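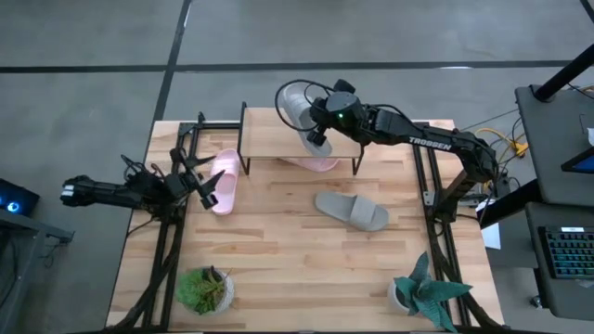

4. Page turns and the held-back object

Coding first. Readings were at Lirunel school, 68 children over the whole study, mostly first grade. Four picture books, all with very few words on the page. Each book read aloud once by the class teacher, then left in the book corner until the following month. Ellis sat in on the January sessions and kept the paper notes; Witkowska did the transcripts. Audio only, so pointing and nodding are lost unless somebody said something about it at the time.

We marked every pause at a page turn, and then what the child said in it. Short turns count. "Uh oh" counts. Laughing on its own does not, though we went back and forth on that and the early transcripts still have laughs marked in brackets.

What we call a held-back object is a thing the artist shows on one page and does not explain until later. A hat on a fence. A key in the soup. In Tinberg, the longest of the books, it is a blue kettle that turns up on the stairs, then in the bath, then on the roof, and the words never say a thing about it. Children picked up on the kettle well before the teachers did. One teacher (Stanov group) read right past it and got called back: "no, go back, the kettle moved." After that her reading slowed down a lot, and the pauses at the turn got longer for the rest of the book.

Ordinary things in the wrong spot seem to do most of the work here. A slipper on a tabletop (Figure 2) is a good case of the type - shoes go on the floor, every child of six knows that, so the talk starts right away with who left it and where the other one is. Strange objects got a different kind of talk. The brass machine in the Bañuelos book drew naming questions ("what's that called") and not much guessing. Once it had a name the children were mostly done with it. Compare the kettle, which had a name from the start and kept them going for pages.

We do not want to push this too far. The machine is also drawn very small, and in the bigger group the back row probably could not see it. Seating was not recorded. It should of been.

Page turns themselves. Teachers fell into two habits. Some asked at the turn, hand on the corner of the page, "what do you think?" Others just waited. The askers got more answers but shorter ones, often a single word and often the same word as the child before. The waiters got less talk overall, but the talk ran across pages and went back to earlier pictures. Stanov group was mostly waiting, after the kettle. We had expected asking to come out ahead, going by the training handouts most of these teachers had been given, which are full of questions to ask and have very little on when to keep quiet.

Rereading in the book corner is harder to report. Notes are thin. Children took the books in pairs and told the story out loud, and in almost all the pairs we have on tape the held-back object gets moved up to the front: "so there's this kettle and it's going to go on the roof." The secret is given away in the first line. Witkowska reads this as the child taking the teller's side of the story, knowing what the listener does not. Ellis thinks it is simpler, they liked the kettle best and said it first. Both readings fit the trancripts we have.

One last note on the endpapers. Tinberg hides the kettle there too, front and back, and we did not code endpapers at all - most teachers skipped them. Two children found the back one on their own during a rainy recess and it was all over the class by lunch. Those remarks are left out of the counts in Section 5 but are kept in the transcripts, under loose talk.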